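Notes on the print side of a long-running comic, for anyone who collects Estulow in paperback and wonders why the spines don't match. Thread.

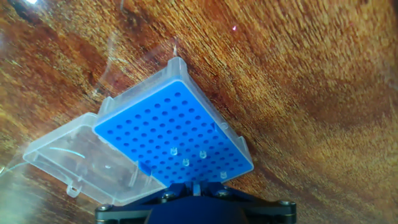
1/ Scope

Only the English-language paperbacks of Estulow, volumes 1 to 82. The hardcovers use a different trim and a different binder, and I don't own enough of them to say anything useful. Digital is out too.

2/ Publisher history in brief. Pellico had the license from volume 1. Drernero took it over at volume 38 and still has it. Hollenstein has been the distributor for both, which is why the warehouse stickers look the same on old and new copies.

3/ The spine change most people notice is at 38, where the publisher's mark moves from the foot to the head. There are two earlier ones. At 12 the volume number gets larger. At 27 the background goes from cream to white, and the title lettering is redrawn by Luzius Aigner, who is credited on the copyright page from then on.

4/ Pellico reprinted volumes 1 to 11 with the larger number but left the cream background. So a complete Pellico run can be uniform from 1 to 26 if you have later printings, and can't be uniform past that.

5/ How to read the printing. Pellico used a number line. The lowest digit present is the printing. If the line reads 5 6 7 8 9 10, you have a fifth printing. Drernero drops the line and states it in words ("Third printing") under the ISBN.

6/ Exception: Drernero's volumes 38 to 40 have neither. I have seen two states of 39, with different paper, and no way to tell them apart from the copyright page. Going by the paper, the brighter one matches 41 and up.

7/ Paper. Pellico used a groundwood stock that yellows from the edges in. Drernero's is heavier and stays closer to white, but it is more transparent than you'd expect for the weight. Look at any page backed by a full-bleed night sequence.

8/ Thickness, because people building shelves ask. A Pellico volume of the usual page count is thinner than a Drernero volume of the same count. Don't extrapolate from the first ten books when you buy a bookcase.

9/ Volume 64 is the thick one. It has the whole harbor trial, plus the two side chapters that were left out of 51. Check the glue at the center of this one before you buy it used. Open it flat at the middle signature and look for a gap at the spine.

10/ Chapter numbering. The magazine run and the books agree up to chapter 401. That chapter ran in two parts in the magazine. The books treat it as one, so every later chapter is one lower in the books than in the magazine. Most arguments about "which chapter was it" come from this.

11/ The last collected chapter is 564 in book numbering. In magazine numbering that is 565. Fan indexes use both and rarely say which.

12/ Translation. Notburga Hofstetter translated everything up to 37. Sang-wook Cheon has done it since. The handover lines up with the change of publisher, so people tend to blame Drernero for choices that belong to the translator, and the other way around.

13/ Things Hofstetter did: kept ship ranks in the original, translated place names where they meant something, put notes in the gutter. Things Cheon does: translates the ranks, leaves place names alone, moves notes to the back.

14/ For a reader going straight through, the practical problem is the ranks. The person called "sendo" in 37 is "boatswain" in 38. There's a conversion table at the back of 38, after the ads. I missed it the first time.

15/ Sound effects. Pellico replaced them in the art. Drernero leaves the originals and adds small subtitles. The redrawing in the Pellico books is good up to 20 or so and then gets visibly faster. Volume 31 has several panels where the replacement lettering covers a character's hand.

16/ Known errors that were fixed in later printings:
Volume 6, two pages swapped in the market chapter.
Volume 19, a balloon assigned to the wrong sister.
Volume 44, contents page lists the chapters of 43.

17/ Known errors that were never fixed, as far as I can tell:
Volume 23, the map in the back has the river running the wrong way. It contradicts the map in 9.
Volume 58, the color insert is bound one leaf late.

18/ If you have a copy of 58 with the insert in the right place, I would like to know the printing. I have checked four copies and they are all the same.

19/ Dust jackets. Only Drernero books have them, and only from 50. Under the jacket there is a short gag strip on the boards. Used sellers often list jacketless copies as complete, so ask. The strips don't appear anywhere else in English.

20/ Out of print right now: 14, 15, 29, 33. The first two turn up in lots. 29 is the hard one. Hollenstein's catalog still shows it as "temporarily unavailable" and has done so for years.

21/ Drernero has said it will reissue the Pellico volumes in its own design, starting with 1 to 5 in March. Same trim as the current books, white spine, jackets. It hasn't said whether those are the Hofstetter translations or new ones by Cheon.

22/ My guess is Hofstetter's text with the ranks changed to match. The preview page on the retailer listing has "boatswain" in a scene where my old copy has "sendo," and the rest of the dialog is identical. One page is thin evidence.

23/ If you are starting now, wait for the reissues or buy from 38 on and borrow the rest. If you already have the old ones, keep 23 and 31, if only for the afterwords. Pellico licensed those separately and they may not carry over.

24/ Corrections received so far. Ursina Hämmerli points out that the cream-to-white change has a transitional state: some first printings of 27 have a white spine and a cream back cover. I checked mine and it's one of these.

25/ Ambros Hämmerli has a second printing of 12 with the small number. That breaks what I wrote in post 3. Either the change came in partway through the first printing or covers were mixed at the binder. If anyone else has a 12, please send the number line and a measurement of the numeral in millimeters.

26/ I'll put the full table of printings in a spreadsheet once I have 29 in hand.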